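Walking With Drernance

My job last June was to follow a robot at walking pace and keep my mouth shut. I managed the first part.

The robot is called Drernance, and it belongs to a small lab in Dalness run by Živko Petek. What he wanted to know sounds simple: can a machine learn to get through a crowd just by watching how people's feet move? Faces are hard at a distance and arms get lost in coats. But a shoe usually points where its owner is going next!

So they skipped the map completely. The team gathered 1,902 short clips on paved walkways, then threw out the ones with nobody in them, which left 1,192 for training. From each clip the software guesses where every walker will be a moment later, and picks a path that stays out of the way.
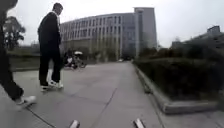
What the shoes gave away

Tyson Sawatzky, who wrote most of the code, showed me the results over a very bad sandwich. On 30 test walks, the older system (they call it Ross) stopped dead 14 times. The new one, Setov, did it twice. I made him say that again - twice!

It still has blind spots. Long coats and wide pants confuse it, and so does anybody who stands still and then changes their mind. Blur hurts less than I'd have guessed, because a pale smudge of a shoe can be enough to get a direction from.

Petek wants to try snow next. I've already told him I'm bringing my own sandwich.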